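Hudila通信　冬の号
2025年12月14日

割れものを送るときの箱の話

シェア 5　コメント 4

年末が近づくと、店の棚の前で「これは実家に送っても割れませんか」と聞かれることが増えます。割れるかどうかは品物よりも箱の詰め方で決まる部分が大きいので、毎回同じことを口で説明しています。今号ではそれをまとめて書いておきます。店で買ったものに限らず、家にある皿や湯のみを送るときにも使える内容です。

まず箱です。品物を入れてみて、上下左右のどの面にも指の長さくらいの隙間が残る大きさを選びます。ぴったりの箱を選ぶ方が多いのですが、ぴったりだと外からの力がそのまま器に伝わります。逆に大きすぎる箱は、詰めものが足りなくなって中で動きます。器がひとつだけなら、小さい箱に入れてから、それをひと回り大きい箱に入れる二重箱が確実です。内箱と外箱の間にも詰めものを入れます。

段ボールは新しいものが望ましいですが、使い回しでもかまいません。見るところは角です。角がつぶれて丸くなっている箱、側面に折れ筋が入っている箱は、見た目がきれいでも上に荷物を載せられると沈みます。一度湿った箱も避けてください。乾いたあとでも、手で押すと腰がないのが分かります。野菜や果物の箱をもらってくる場合は、底に染みがないかを見てください。持ち手の穴があいている箱は、穴の内側に厚紙を当ててふさいでおくと中身が顔を出しません。

次に包み方です。皿は一枚ずつ包みます。面倒でも、重ねてまとめて包むのはやめたほうがいいです。重ねた皿は高台が下の皿の見込みに当たり、そこから割れたり、割れなくても輪の形に擦れ跡がつきます。包み終わった皿は、寝かせずに立てて箱に入れます。本棚に本を並べるのと同じ向きです。寝かせて積むと、いちばん下の皿に全部の重さがかかります。立てて入れれば、箱が落ちたときの力を縁で受けるので、平らに受けるより持ちこたえます。

湯のみやカップは、中に丸めた紙を詰めてから外を包みます。持ち手のあるものは、持ち手の輪の中にも紙を通します。持ち手の輪が空いたままだと、外側をいくら厚く包んでも、そこだけ弱いままです。店で扱っているGeumのカップは持ち手が細めなので、細くねじった紙を輪に巻きつけるようにして埋め、そのあとで全体を包んでいます。急須は蓋を外して別に包み、注ぎ口には短く切った段ボールを筒のように巻きます。蓋をテープで本体に留めて送ってこられる方がいますが、蓋と本体が擦れますし、テープの糊が釉薬のない部分に残ると取れません。

包む紙は新聞紙で十分です。ただし白い素焼きのものや、貫入のある器にはインクが移ることがあるので、内側に無地の紙を一枚はさみます。気泡の入ったシートを使うときは、粒のある面を器の側に向けます。シートを何重にも巻くより、紙で包んだ上から一回巻いて、あとは箱の詰めもので支えるほうが材料の無駄が出ません。ほどく側の人のことも考えて、包みを留めるテープは短く、端を少し折り返しておくと助かります。刃物で開けようとして中の器に傷をつけた、という相談がときどき来ます。

詰めものについて。よくあるのは、品物の周りにはたくさん詰めてあるのに、底に何も敷いていない荷物です。箱は持ち上げられて置かれるものなので、衝撃は底からいちばん多く来ます。底には丸めた紙を4センチほど敷いてください。敷いたら一度手のひらで押して、つぶれ具合を見ます。押して底に手が当たるようなら足りません。紙はきつく丸めすぎると硬い玉になり、ゆるすぎるとすぐにへたります。軽く握って、手を離したときに少し戻るくらいが目安です。

詰め終わったら、ふたを閉める前に箱を両手で持って軽く揺すります。中でことりとでも音がしたら詰め直しです。音がしなくても、手に重さの移動が伝わってくるときは隙間があります。ふたを閉じたときに、上面がほんの少し押し返してくるくらいまで詰めてください。ふくらんで閉まらないのは詰めすぎで、上に荷物を載せられたときに中の器に力がかかります。

テープは底をH形に貼ります。合わせ目に沿って長く一本、それから両端の辺をふさぐように貼る形です。十字に貼る方も多いですが、端の口が開きやすいのでHのほうが安心です。店ではPraltentの紙テープを使っています。寒い日は糊のつきが悪くなるので、部屋に置いて温度が戻ったものを使い、貼ったあとは布でしっかりこすります。玄関や物置に置きっぱなしの冷えたテープは、貼った直後はついていても、しばらくすると端から浮いてきます。段ボールの表面にほこりがついていても同じことになるので、乾いた布で拭いてから貼ります。

「割れもの注意」の札は貼ったほうがよいですが、札があるから大丈夫と考えないでください。荷物は途中でいろいろな場所を通り、札の貼ってある面がいつも見えているとは限りません。札は上面だけでなく側面にも貼り、天地を間違えられたくないときは矢印も書いておきます。使い回しの箱の場合は、前の宛名と古い札を必ずはがすか、塗りつぶしてください。前の送り状の数字が読み取られて別の行き先に回ることがあります。

食べものと器を一緒に送りたい、という相談も多くあります。お茶の葉やクッキーのような軽いものなら、詰めものの代わりを兼ねられるので相性は悪くありません。取引のある茶葉屋のTurnikでは、茶の袋を器の両脇に立てて入れるそうです。真似をしてみましたが、袋の中に空気が少し残っているものだとうまく収まりました。瓶詰めや缶詰は別の箱にしてください。重いものと割れるものを同じ箱に入れると、途中で重いほうが動いて割れるほうに当たります。餅や米も同じです。どうしても一緒にするなら、間に段ボールの仕切りを立て、重いものを必ず下にします。においの強いものは、素焼きの器に移るので避けてください。

漬けものや味噌を器に入れたまま送るのもおすすめしません。今年の8月に、甕に梅干しを入れたまま送ったというお客さまから、甕が割れて届いたと電話がありました。甕そのものは厚くて丈夫でも、中身の重さが加わると落ちたときの力がまるで違います。中身は袋に移し、空の甕として包むのが基本です。

受け取る側の注意も書いておきます。届いたら、まず箱の外側を見てください。角がつぶれていたり、穴があいていたりしたら、開ける前に写真を撮っておきます。中の器が割れていた場合、箱と詰めものを捨ててしまうと、運送会社に相談するときに状況が説明できなくなります。割れた破片も捨てずに、紙に包んで箱に戻しておいてください。冷えた器に急に熱い湯を注ぐと、輸送では無事だったものがそこで割れることがあります。冬に届いた器は、箱から出して部屋の温度になじむまで置いてから使います。

スタッフのSabina Matubbarは、実家の家族に器を送るとき、底の詰めものにいつも古いタオルを使っているそうです。タオルは洗えばそのまま使ってもらえるので、受け取った側でごみになりません。布は紙より重いので送料が変わる場合がありますが、小さい箱なら気にするほどではないと思います。手ぬぐいや靴下でも同じことができます。毛糸のものは、ざらついた高台に引っかかるので外側に回してください。

発泡の緩衝材をどう処分すればいいか、という質問もいただきます。自治体によって分け方が違うので、店からはお答えできません。きれいなものであれば、次に荷物を送るときまで袋に入れて取っておくのがいちばん簡単です。へたったものは隙間を埋める力が落ちているので、底には使わず、上のほうの軽い隙間に回します。紙の詰めものは、しわを伸ばして重ねておくと場所を取りません。

店頭での梱包は年末も受け付けます。お持ち込みの器も、他の荷物とまとめて一箱にできます。混み合う時間帯はお預かりして翌日の発送になることがあります。箱だけ、紙だけの販売もしていますので、レジで声をかけてください。 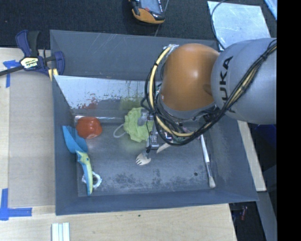
箱の大きさで迷ったときは、器を包んだ状態で持ってきてもらうのが確実です。包む前の寸法で選ぶと、たいてい小さい箱になってしまいます。送り状は先に書いておいてもらえると早く済みます。品名の欄は「食器」より「陶器」「ガラス」と書いてください。

読者のコメント

みどりの台所
皿を立てて入れるというのは知りませんでした。ずっと寝かせて積んでいました。母に送る大皿があるので、今回は立ててみます。

k.t
Hに貼る理由が分かってよかったです。冷えたテープがはがれるのは毎年経験しています。うちは物置に置いていました。

坂の下
タオルの案、いただきます。孫のところに湯のみを送るのですが、タオルなら向こうでも使えそうです。ガラスのコップも包み方は同じでいいのでしょうか。

Hudila
坂の下さま　ガラスも同じです。脚のあるグラスは、脚のくびれたところに紙を巻いて、全体が太い筒になるようにしてから包んでください。

このページの先頭へ戻る
お問い合わせ　｜　配信停止　｜　バックナンバー
© Hudila　無断転載を禁じます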